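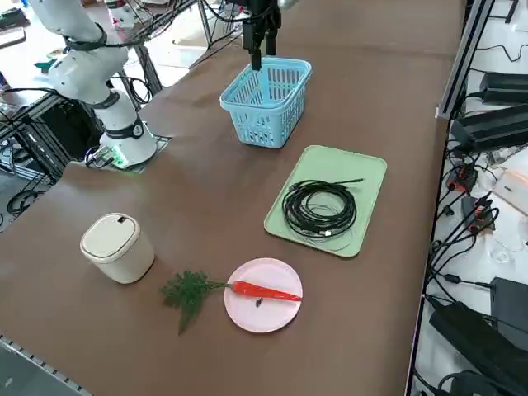
Elfriede, your question about sorting out the playroom cupboard has been sitting in my inbox since last night and I have been composing an answer in my head while doing the dishes, so please forgive the length. I would start with the cords, before you touch a single toy. Wind each one into loose loops, never tight around your hand and elbow the way my father did it, and lay it on a tray of its own until you know what it belongs to. The black one on my pale green tray is done that way, with the plug end left out toward the corner of the tray where I can get at it. After that the light blue basket takes whatever is staying in the room, and the little cream bin with the domed lid takes what isn't. The toy carrot on the pink plate is still waiting for a decision, and I suspect it will be waiting at Christmas!

Now to the parts of your message I can say something useful about.

On 2004-06-09, Elfriede Haslinger wrote:
> Dear all,
> I've finally been given the use of the big cupboard in the playroom at
> Giltby and it is a disgrace. Play food mixed up with extension cords,
> puzzle pieces in the teapot, and a lot of lidded boxes that I'm afraid
> to open. I have a long table to work on and two afternoons before the
> children are back.
> 1) Do you sort by kind or by who plays with it?
> 2) Are open baskets better than boxes with lids? Rahel swears by lids.
> 3) What do you do with play food that has lost its partner, e.g. a
> saucepan lid without a saucepan?
> Grateful for anything at all,
> Elfriede

> 1) Do you sort by kind or by who plays with it?

By kind, at least the first time through. I tried it the other way in February, when we moved everything from the back room at Stendholm, and I ended up with 3 heaps that all contained the same things. Children don't respect heaps anyway. Play food in one place, vehicles in another, anything with a plug well out of reach. If you have a long table, use the whole length of it and don't let yourself stack. Once I stack, I stop seeing what's underneath, and then it goes back in the cupboard exactly as it came out.

> 2) Are open baskets better than boxes with lids? Rahel swears by lids.

I know she does, and Rahel Schnyder's shelves are a good deal prettier than mine. But for everyday things I like an open basket with slots in the sides. You can see a bit of what's in it from across the room, crumbs and sand drop through when you give it a shake over the sink, and a three-year-old can put something back without help. I'd keep lids for the jigsaws. The Plundine catalog had a 1000-piece one that I foolishly bought for the older ones, and after it had lived in an open basket for one summer we were never able to finish the sky. We got as far as 741 pieces — Ludger kept a tally on the inside of the box — and then gave up and had supper.

> 3) What do you do with play food that has lost its partner, e.g. a
> saucepan lid without a saucepan?

Put it out on a plate by itself for a week and see if it gets played with. A lid makes a perfectly good plate, or a hat for a bear. Vegetables never need a partner at all, and the soft ones with big leafy tops are the ones that get carried around most in our house. Do check the leaves now and then, though. They collect hair like you wouldn't believe, and a quick going over with an old toothbrush sorts that out.

One more thing you didn't ask. Cords with no appliance: write the date on a bit of masking tape, stick it on the coil, and keep them together in a shoebox. Kosmas taught me this one, and I've had exactly one cord claimed in all that time, by my own mother, for her sewing lamp.

Let us know how the first afternoon goes, and if you do open the lidded boxes, I would dearly like to hear what was in them.

Warm wishes,
Severin Hämmerli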